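Subject: Re: [pantry-list] What goes in the snack drawer 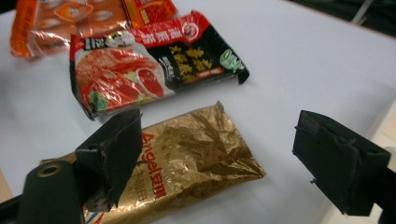

Do the seasoning sachets belong in the snack drawer or with the spices?

With the spices, standing up, front side out. A sachet for making a broth is not a snack, whatever people have tried at 4 in the afternoon.

On to Anathi's message, which I have now read twice, the second time with a drink.

Anathi Fourie wrote:
> Can we please settle the drawer? I opened it last night for a
> cracker and got an avalanche. Half of it is foil with no name on
> it and the rest has been folded over so many times it may
> qualify as origami. I vote we throw out anything crumpled and
> start again in December with one shelf each.
>
> Also, who moved the Bavo tins?

I moved the Bavo tins. They were holding the drawer shut, and I wanted to get in.

I'm against throwing out everything crumpled. Gold foil looks tired from the moment you bring it home, and a crumpled packet may have perfectly good food in it. Feel it first. If it crunches, it stays. If it bends, we talk.

The red and black sachet with the chili broth on the front goes to the spice shelf. I don't read Chinese, so if one of you does, please write the cooking instructions on a sticky note. Last time we guessed the water and fed six people something that could have stripped a door.

The orange and red packets can share the shallow Venter box. It holds 12 if you lay them flat and eight if you are my husband.

One shelf each is a lovely idea from someone with the shortest walk to the kitchen. We have four shelves, and one of them is the Detum mixer.

I'll be at the drawer after supper with a marker and a trash bag. Bring clips.

Petronella Oosthuizen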